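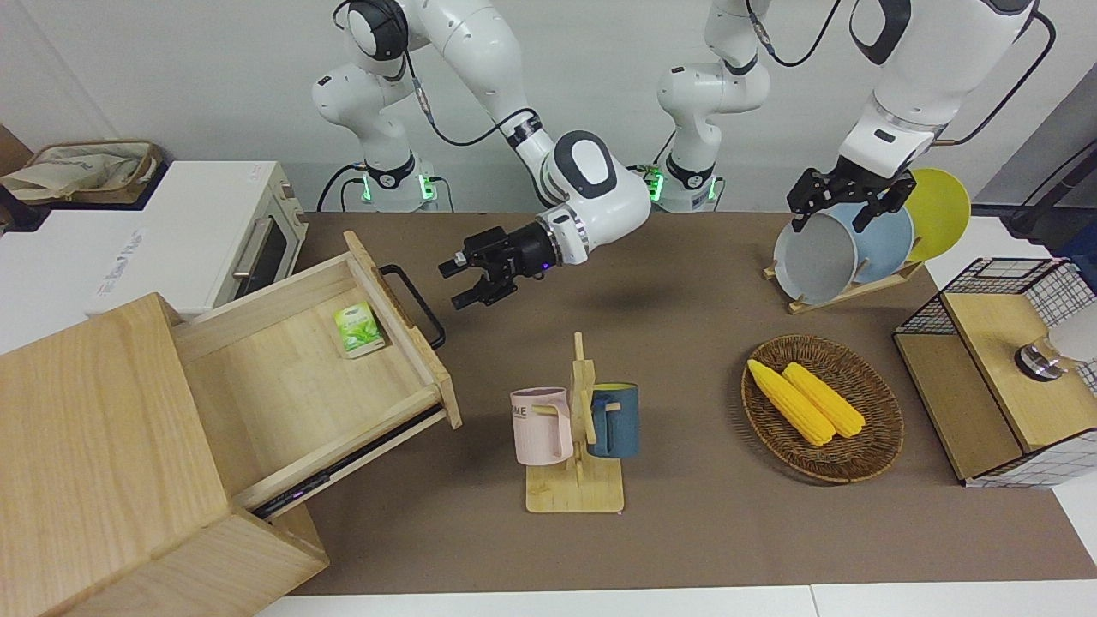

El escurreplatos Estivance lo compramos para el club de robótica de la escuela Sinach, donde dos estudiantes preparan el proyecto final y yo les ayudo por las tardes. Necesitábamos un soporte que mantenga los platos de pie, porque un plato acostado es muy difícil de tomar con una pinza de dos dedos. Es de madera clara y con tres platos – el gris delante, el azul pálido en medio y el amarillo, que sobresale más, atrás – queda espacio para que la pinza izquierda llegue hasta el borde del primero. El otro brazo se ocupa mientras tanto del cajón y de las tazas.

Lo usamos desde febrero, nearly siempre con platos de plástico al principio y después con los de verdad. Pagamos 21 euros en la tienda Drasavine, que me pareció correcto para un objeto tan simple. Llegó desmontado, con un papel de instrucciones que solamente tiene dibujos. Una de las varillas entraba muy justa y la tuvimos que lijar un poco.

Lo que me gusta: las ranuras son derechas y la distancia entre ellas es regular. Para una persona esto tiene poca importancia, pero los estudiantes programan la posición de cada plato y un error pequeño se nota en seguida. También se limpia fácil, con un paño húmedo.

Lo que me gusta menos: pesa muy poco. Cuando la pinza empuja el plato en vez de levantarlo, todo el escurreplatos se desliza sobre la mesa y hay que empezar otra vez. Pusimos cinta de doble cara debajo y mejoró bastante, aunque la cinta se cambia cada dos semanas. El fabricante podría incluir unas patas de goma.

Antes probamos uno de metal de la marca Woldemariam. Era más pesado y más estable, eso es verdad, pero brillaba mucho bajo las lámparas y la cámara confundía las varillas con el borde de los platos. Lo tenemos ahora en la cocina de la escuela y allí funciona bien.

Para una casa yo le doy 4 de 5. Para un club como el nuestro también, si se cuenta con el trabajo de fijarlo a la mesa.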